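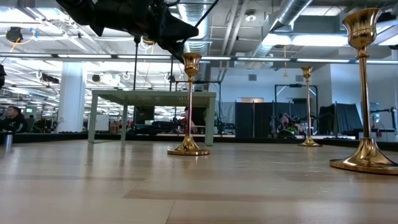

Photo: Skiltinari

PRESS RELEASE
For immediate release - Ullholm, April 16, 2018

Delside Forum asks euro area governments to agree common deposit insurance before new budget rules

The Delside Forum, an independent research group on European economic policy, publishes today its report "The Missing Floor: Deposits, Banks and Trust in the Euro Area". The report asks the governments of the euro area to put a common deposit insurance first on their list, and to leave the discussion on a new set of budget rules until such insurance is agreed.

The authors argue that the banking union is still standing on two legs. There is one supervisor for the large banks and there is one procedure for closing a bank which fails. The protection of savers, however, stays in national hands. A euro in a bank account is therefore worth as much as the promise of the state where the bank has its seat, and in a crisis savers look at this promise very closely.

"When people move their savings from one member country to another, they are not doing it against Europe," says Rainer Hellwig, main author of the report. "They are making a sensible decision with the information they have. It is the task of governments to change the facts behind that decision."

The report is 492 pages long, including the tables, and was prepared with the help of researchers from several universities. It goes back to 1982, when many European countries still had no formal protection for savers or only a voluntary one, and it follows how the national schemes grew separately, each with its own way of collecting money and its own rules for paying it out. In the opinion of the authors, this history explains much of the present distrust. Countries which built a large fund are afraid to share it, and countries with a small fund are afraid to be told that they came too late.

The Forum proposes a common fund which would be filled in steps during five years. In the first step the fund would only lend to national schemes. Losses would be shared only at a later step, and only for banks that have passed a new examination of their loans and of the government bonds they hold. Contributions would be paid by the banks according to their risk, and no taxpayer money would be used in the normal working of the fund.

The report contains 30 recommendations. Among them are:

- a single calendar for paying out savers in all countries of the euro area;
- a limit, introduced slowly, on how many bonds of one government a bank may hold;
- a yearly public report by each national scheme on the money it really has available;

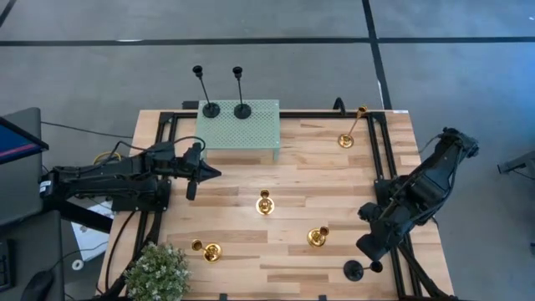 - a right for smaller savings banks to keep their own mutual protection, if it meets the common standard.

The authors also treat the question of whether a common scheme would invite banks to be careless. They accept that this danger exists. But they note that the same danger is present inside each country today, and that it is answered there by supervision and by contributions that rise with risk. They do not see why the same answer should be weaker at European level.

A separate chapter looks at parliaments. In the view of Nerea Benítez, who wrote this chapter, the reform will not last if it is prepared only by finance ministers at late hours. She proposes that the national parliaments receive the full text of the agreement at least three months before a vote, together with an estimate of what the scheme would cost the banks of their own country.

Not all of the contributors agree on the order of the steps. The report prints their objections in full - a practice which the Forum has followed in its earlier publications also.

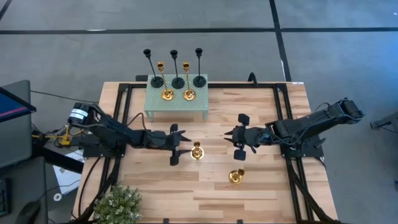

Svitlana Yurchenko writes in her dissenting note that the examination of the banks should be finished in every country before even one euro is lent, and that a date fixed in advance would put pressure on the examiners to be kind. Pavithra Annamalai answers in the same chapter that without a fixed date the examination would never end.

The report will be presented in the Sotiropoulos Hall in Ullholm, followed by a discussion led by Benjamín Figueroa. Entrance is free, but places must be reserved with the Forum's office. The summary is available in English, German and Spanish. Printed copies of the full report can be ordered by journalists and libraries without charge.

About the Delside Forum
The Delside Forum studies monetary, banking and budget policy in Europe. It does not take positions in elections and does not accept money from banks or political parties.

Press contact: Press Office, Delside Forum, Ullholm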